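3.2 Collection of garment demonstrations

In our earlier work with the Hekard arm, all demonstrations were given by remote control. The operator sat in front of two screens and moved the arm with a pair of joysticks. This method gives clean joint data, but it is slow, and for soft objects the operator often lost the feeling of how much cloth was between the fingers. For the present study we changed to a hand-held gripper with a camera fixed on it. The person holds the tool, does the task in the usual way, and the motion of the tool is recovered later from the video and the inertial sensor.

We collected 800 demonstrations in 21 homes. From these, 600 were used for training and the rest were kept for testing. No furniture was moved before the recording, and the demonstrators were asked to work on whatever bed or sofa they would normally use. Each home took part in four tasks: spreading a garment, closing it, folding it, and carrying it to another place. The instruction was given in one sentence only. We did not tell people where to grasp, because in the pilot round in July the fixed grasp points made the motions stiff and all alike.

Padded jackets are the hardest class in our set. The filling pushes back when the fingers close, the outer cloth is shiny, and the outline of the garment changes a lot between a heap and a flat state – much more than for a shirt or a towel. The policy must therefore handle both states with the same camera view. Figure 4 gives two views of this class from one home. The wide lens bends the lines near the border, and we kept this in the training data without correction, as the robot carries the same lens.

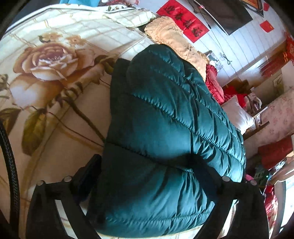
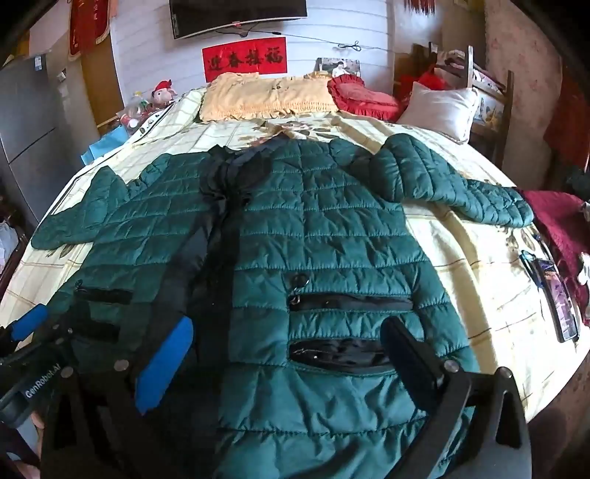 Figure 4. Quilted jacket on a bed, seen from the camera of the hand-held gripper: bunched up (first) and spread out (second).

During the internal review Nathalie Bélanger objected that a hand-held tool hides the limits of the arm. In her opinion a person will turn the wrist in ways that the Hekard cannot follow, and such demonstrations should be removed before training and not after it. She also asked that we report the share of removed motions for each garment class, and wrote that "a jacket demonstration which the arm cannot repeat is still a good video, but it is a poor lesson for this arm."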